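Fans go to full speed after CPU cooler swap

Posted in Desktop Hardware

Replaced the cooler on an office tower. It boots, then the fan goes to full speed after 7 minutes and stays there. Idle temperature reads 35 at first. Is the sensor bad?

Sitov
Reseat it. Old paste left on the lid will do this.

Derkach
Same problem here, never fixed it. Bought a new PC.

Thibodeau
A sensor fault normally shows at power-on, so I would check the mounting first. Take the cooler off and look at the paste – it should have spread evenly over the lid. Clean both surfaces with alcohol and let them dry. 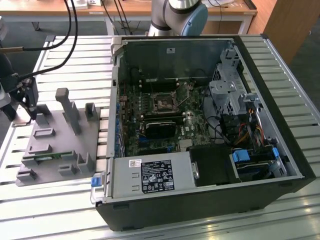

Apply a pea-sized dot and tighten the screws in a cross pattern, 2 turns each, until they stop. Then check that the fan plug has the same pin count as the header. A three-pin fan on a four-pin header often runs at full speed whatever the load.

2 people found this helpful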